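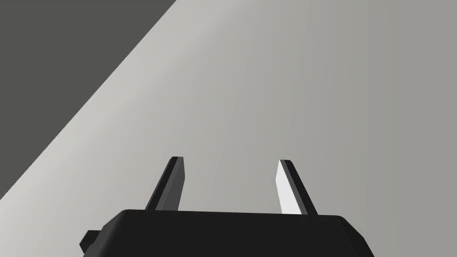 4.2 Checking the gripper view in the simulator

Do this section before you load any part into the cell model. The fingers must be open and with nothing between them.

1. Start the Wullar simulator and open the cell file Pumine-524.

2. Select the wrist view. The upper part of the gripper body must be at the bottom of the window, with the two fingers pointing up from it.

3. Compare the two finger tips. A small difference in height is permitted – it comes from the view angle.

4. Check the light. With the standard lamp position, the inner face of the right finger is almost white and the left finger stays dark.

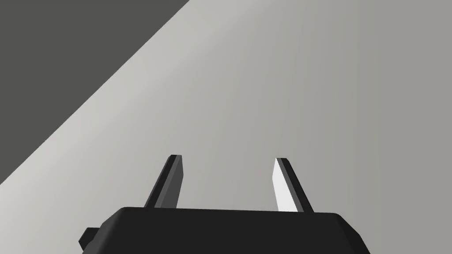

If both fingers have the same gray, the lamp was moved. Load the lamp file again and repeat step 4.

5. Close the fingers at speed 2, then open them fully. Wait about 9 seconds between the two commands.

6. Save the view under a new name. Do not write over the file from the factory.

CAUTION: Do not send the finger settings to the real gripper while the simulator is still connected. Disconnect it first.

Note: Error 983 means that the gripper model and the arm model have different versions. Please write to Faraji Magesa at Kashindye support and attach the log file.

Section revised October 2021.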